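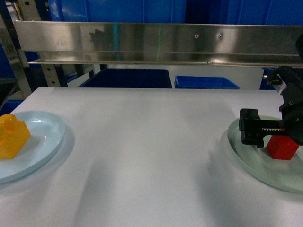 **Ticket: dendrometer logger at Prernham drops its readings overnight**
Opened by: Ieuan Penry
Status: open, then closed, then open again (sorry)

Hello all. I've got a Tendik logger strapped to an old beech in the Prernham plots and it has stopped keeping its night readings. Daytime is lovely, a nice smooth line of the trunk shrinking through the afternoon as you'd expect, and then from dusk onwards I get blank rows until morning. The other three loggers on the same slope are fine, and they're all on the same settings as far as I can tell.

What I've tried so far:

- New batteries (twice, the second lot from a fresh packet)
- Cleaned the contacts with a pencil rubber
- Swapped the band sensor with the one from the next tree along. The fault stayed with the logger, so I think the sensor's off the hook
- Shouted at it a bit

The log file just says this, over and over:

```
WAKE FAIL code 12
retry in 600 s
WAKE FAIL code 12
```

I can't find code 12 in the booklet. It stops at nine! Has anyone met it before?

**Update, same evening**

Had a poke about in the settings with the laptop on my knees and found that the "low power at night" box was ticked. Aha, I thought. Unticked it, saved, walked back down to the car feeling very pleased with myself and marked this ticket closed. I also wrote the change on the tag on the tree so whoever goes up next won't tick it again.
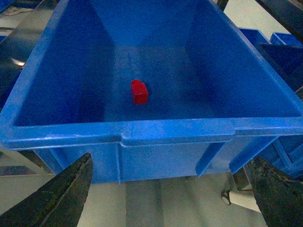 Olga Fonseca wrote back that she'd had the same code on a larch last December, and that the tick box made no difference to hers at all. She reckoned I should look at the firmware number before I got too cheerful, as the older version gets muddled when the clock and the sampling gap don't line up.

**Update, June 10, 2024**

Well, Olga was right and I've reopened this. Blank rows again last night, same code, same retry. I checked the firmware and the bad logger is on version 3, while its neighbours are all on version 4. I'd assumed they were bought together but this one came over from the Dalley plots when those were felled, and it has obviously been sitting in a drawer ever since.

So I did the firmware update, which was a bit of a performance. The cable only talks to the logger if you plug in the laptop end first, and then you have to hold the little button down until the light goes green. Mine went orange and stayed orange. Eduardo Mota suggested over the phone that I take the batteries out, leave it while I ate my sandwich, and start again from scratch. Second go, green light, update done, version 4 showing on the screen.

A couple of notes for anyone doing the same:

- Download your readings first. The update wipes the memory and it doesn't ask
- The clock goes back to factory time, so set it again before you leave the tree
- The sampling gap goes back to the default too. Ours should be 600 seconds, the same as the others on the slope
- Take a spare pair of reading glasses, the button is tiny

I also loosened the band a touch while I was there. It had been put on over a bit of loose bark and I wasn't happy with how it sat, so I scraped the flakes off (gently, with the Aigner scraper from the shed) and refitted it a little higher. That means there's a step in the growth line at that point, and whoever does the beech figures this year will need to take it out before comparing with the other trees. I've put a comment in the data sheet.
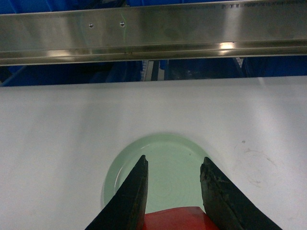 Do the missing nights need filling in before the data goes to Elias Atallah? Leave them blank and flag them as "logger fault", and he'll work from the daytime maximum for that stretch.

**Update, after the first night**

Full set of readings! Every row there from dusk to dawn, with the trunk swelling back up in the small hours just like its neighbours. No wake fails in the log. I'm leaving the ticket open until I've been up again for the next download, having embarrassed myself once already by closing it early.

Tane Tapsell has asked for the old firmware file in case there are any more stray version 3 loggers about, so I've saved it in the shared folder under "Prernham beech". If yours came from Dalley, please check it before you strap it to anything.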